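The Brungate Verdict

I got to the Mavcombe courthouse at dawn and I was still 17th in line! Seventeenth, for a warehouse theft! But it was the Brungate case, and the whole town had been talking about it since June.
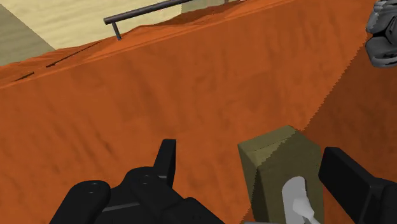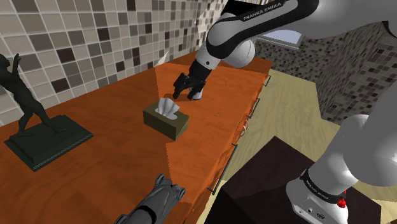 The clerk let 80 of us in and shut the doors. I got a seat by the radiator, right behind the lawyers, and I could hear every page turn.

You have to understand how good this trial was. Somebody had taken 200 silver coins out of the Urholm depot in one night, without breaking a lock, and the prosecutor had built her whole case on a delivery slip. One slip! She held it up like a winning ticket. Then the defense — a small man in a huge gray suit — asked the judge if he could read the back of it.

Nobody had read the back of it.

It was a receipt from the Huamán bakery, stamped 87 minutes after the truck was supposed to have left town. Two coffees and a seed loaf. The defendant put both hands over her mouth, and I swear the whole bench shook because all of us were leaning forward at once.

The jury was gone for less time than it takes me to eat a sandwich (I know, I was eating one). Not guilty! I whooped. The judge looked straight at me, and I sat down.

Then, on the steps outside, the small man was unwrapping a seed loaf, and he offered me the end piece.

22 shares
3 comments

marrowfat: The seed loaf!! So was he the second coffee??

tidepool_k: Read this on the bus and missed my stop. More courtroom ones please.

old inkwell: I'd have whooped too.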